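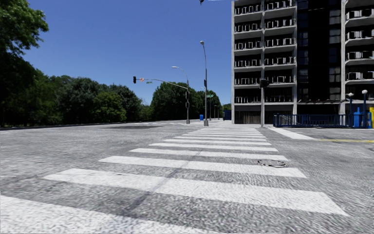 When you want to compare two cameras for a small sidewalk robot, the simulator is the best place to begin, and you do not need a strong computer for it. In this tutorial I explain how I do the comparison at Geditz, where we make a delivery robot with a short arm for pushing crossing buttons and opening parcel lids. We call the robot Preditz. I use a street corner for the first test, as it has many things a camera must handle at once. The white stripes of the crosswalk are big and have worn paint, the red light at the end of the mast arm is very small, and the round manhole cover is dark on a grey road. If a camera model is too weak, you will notice it on the small light first.

Search this site Go

Before you start

You need the street map loaded, the robot model, and one settings file for each camera. I will call the cameras by the names we use in the office. Onier is the narrow one, with a 70 degree view. Bognár is the wide one, and it bends straight lines a little near the sides. Please make a copy of the settings files before changing anything. My colleague Hernán Castaño lost an afternoon in January by editing the original.

Step 1. Fix everything except the camera

Put the robot at the start point and lock it. Turn off the traffic and the walking people. Set the sun to one position and write the value down. Use the same controller for both cameras, also with the same gains. I made the mistake of changing the controller between runs, and after this I could not say if the better result came from the camera or from the steering.

Step 2. Mount the first camera

Open the robot model and attach Onier to the front plate. The mount point must be the same for both cameras. If one sits higher, it will see the ground in a different way and the comparison is not fair. Set the tilt to 14 degrees down. Save, close the model and open it again, so that you are sure the tilt was kept.

Step 3. Record the standing views

Let the robot stand and record 600 images at the corner. Then turn the robot to face along the sidewalk and record the same again. Name the folders by camera and by direction. Do not use names like "test new" or "test last", because after one week you will not know what they mean.

Step 4. Drive beside the building

Now unlock the robot and drive it slowly along the sidewalk with the building on the left. Keep the arm folded. For this part we look mostly at the ground and the glass. 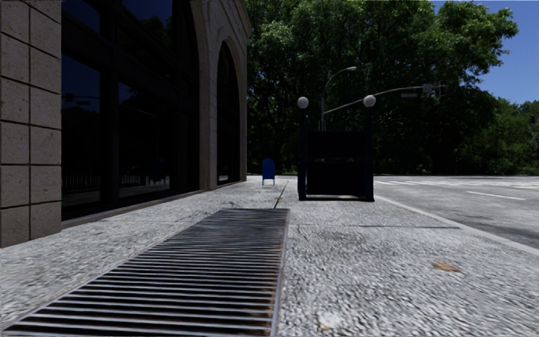 Ground detection is where our two cameras differ the most. Metal grates are difficult, as the bars are clear when they are near and become one dark surface when they are far. The wide camera reaches this dark surface earlier, and the detector may then mark it as a hole. Glass gives another kind of problem. A window can reflect a traffic signal, and the detector does not know that the signal is in the glass. Check both of these by hand, in a few images of every run.

Drive the path 2 times with each camera. If the results of the same camera are very different from each other, stop and look for the reason before you continue. In my case it was the random sun setting, which I had forgotten to lock.

Step 5. Compare the results

Make a simple table with one row for each run. I use these columns:

- curb edge found or missed
- grate marked as ground or as hole
- signals marked in glass
- signal light colour read correctly
- delay between image and controller

Delay is easy to forget. A wide picture takes more work to process, and the controller receives it later. Graziella Ruggiero, who wrote our controller, asked me to put this column first.

What we chose

We kept Onier for driving and moved Bognár to the arm, where it looks at the button from close and the bent lines are no trouble. For your robot the answer can be different, especially if it must turn in narrow places.

If you see only black images, check that the camera is not placed inside the front plate. Moving it forward by a small distance is enough. If the images are fine but the robot turns to the wrong side, the left and right axes are swapped in the settings file.

Thanks to Bimla Bhardwaj for trying all the steps on her own computer and correcting step 2.

Print this page
E-mail this page

Contact us | Copyright Geditz | Last changed May 6, 2024 | Back to top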